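Endbridge Community Forum > Home and Garden > Water and weather

Thread: 1,000 litre rainwater tanks, is the scheme worth joining?

abrehet_w
Posted 08:12
We had the leaflet through in April for the shared rainwater scheme. You pay £170 and get a 1,000 litre tank with the diverter kit for the downpipe, fitted. The idea is that enough of us on the low side of town hold water back during heavy rain so the drains cope better, and then we have something to put on the garden when it goes dry. Last summer we had the hosepipe ban and I lost most of my beans.

Has anyone had one put in yet? My back yard is small and I don't want to give up the space if it is going to sit there full all winter doing nothing.

demyd_h
Posted 08:40
Had mine put in last month. The fitting took a morning. It filled in one night of rain, which surprised me. The tank is taller than I expected from the leaflet, so measure under your kitchen window before you sign anything.

You are right about winter. Once it is full it stops holding anything back and the water goes down the drain as before. The leaflet skips over that.

Rafia J
Posted 09:05
The leaflet doesn't skip it, it is on the back. You are meant to leave the bottom tap cracked open from November so it drains slowly between storms. Then there is room for the next one. In spring you close the tap and let it fill for the garden.

demyd_h
Posted 09:17
Fair enough, I threw mine away. But how many people will go out in November and open a tap? And then remember to close it?

Rafia J
Posted 09:31
More than you think, if somebody sends a text. I asked about that at the drop-in and they said they would look at reminders.

Kostudberg
Posted 10:22
I'll be the one to say it. A few tanks in back yards will not stop Mill Lane flooding. The water on Mill Lane comes off the hill and the new car park. You could put a tank on every house below the church and the car park would still send a sheet of water down the road. The money should go into digging up part of that car park and putting in something that soaks.

abrehet_w
Posted 10:50
I don't disagree about the car park, but I can't dig up the car park. I can put a tank in my yard. Are we saying it does no good at all?

Kostudberg
Posted 11:04
I'm saying don't expect much. If you want one for the beans, get one for the beans.

Ute Haberkorn
Posted 11:48
I lived somewhere before this where they did both. They took out the kerb along one side of the road, planted a long dip, and also gave out tanks. The tanks helped with the short sharp summer storms and did very little in the long wet spells. We are getting more of the short sharp ones now, so I wouldn't write them off.

Also, Abrehet, if your yard is small you can ask for the slimline tank. It holds less but it stands flat against the wall. It was the same price when I asked.

rparedes
Posted 12:15
Plumber here, though I'm not one of the fitters on the scheme. Points to check before you sign:

The base. A full tank of that size weighs a tonne. It needs a proper slab. Two paving stones on soil will sink on one side.
The overflow. Ask where it goes. I have seen one that emptied straight against the house wall.
The lid. Keep it shut or you will have mosquitoes by June.
The filter on the diverter wants cleaning out after leaf fall.

Kostudberg
Posted 12:33
And who pays for the slab?

rparedes
Posted 12:36
You do, if you haven't got one. I would ask for that in writing.

demyd_h
Posted 12:58
Mine went on the old coal bunker base, so I didn't have to pay. I can see that putting people off if they find out on the day.

Rafia J
Posted 13:20
I've emailed to ask about the slab and about the reminders. Will put the reply on here when it comes.

On the garden side, I'm in my second year with an ordinary butt and it got me through 3 dry weeks on pots and tomatoes. It ran out after that. With the big tank I would hope to get to the end of the ban.

Ute Haberkorn
Posted 14:02
Mulch as well. I put down straw and cut my watering by half. It costs less than a tank and the slugs were no worse than usual.

swati
Posted 15:27
Joining in as we are on the same road as Abrehet, I think. We rent, and the landlord has said yes to the slimline one as long as the downpipe goes back as it was when we leave. The diverter comes with a blanking cap, so that should be simple enough.

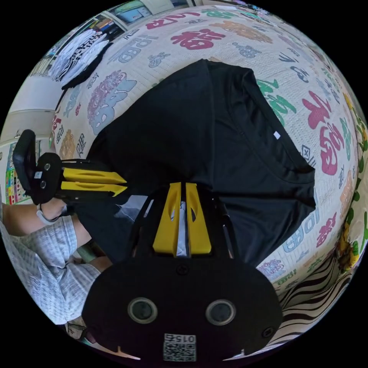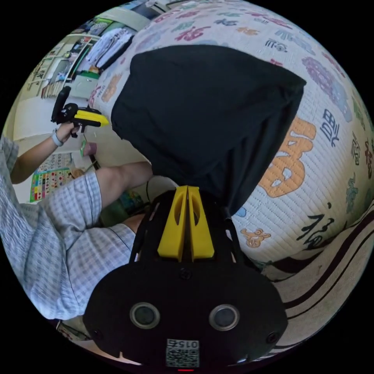
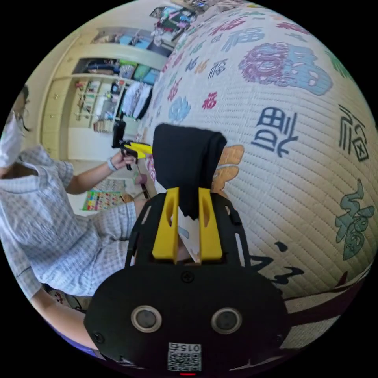

The form does ask for the owner's signature, so anyone else renting should get that sorted first. Ours took two weeks to come back. You also need to say which downpipe, and they want the back one if you have a choice, as the front ones on our side are shared with next door.

abrehet_w
Posted 16:10
Thanks swati, that is useful. I own mine but the back downpipe is shared as well. Does that mean I need next door to sign?

rparedes
Posted 16:25
Yes, if you are taking water from a pipe that serves both roofs. Most neighbours won't mind, but ask.

Kostudberg
Posted 17:41
There is a drainage meeting next month and the car park is on the agenda. Have your tank by all means, but come to that as well.

abrehet_w
Posted 18:03
I'll come. I am going to measure up for the slimline tonight and knock next door about the pipe.

Rafia J
Posted 19:30
Reply already. Slab is not included. They are still deciding on reminders.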